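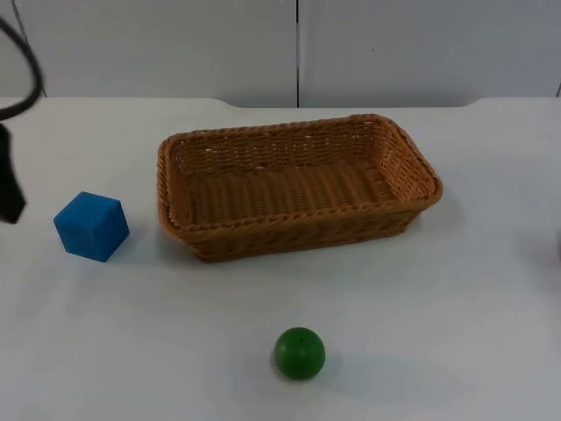 I spent a morning at Gratgate, where one of the packers has swapped her bench for a desk beside an arm. Her team of four used to fill 300 gift baskets a shift by hand, and she was dead against the change.

"I thought, well, that's me out the door," she told me over tea (very strong tea!). Now she sets up the practice runs, a block and a ball and a basket, and notes down every miss.

Does she like it? "My wrists do. I miss the chat, though. We'd put the radio on and the morning was gone."

The pay went up a bit, but she had to ask twice. The early start hasn't moved either, and she's still cross about that. "The arm doesn't care what time it is. I do."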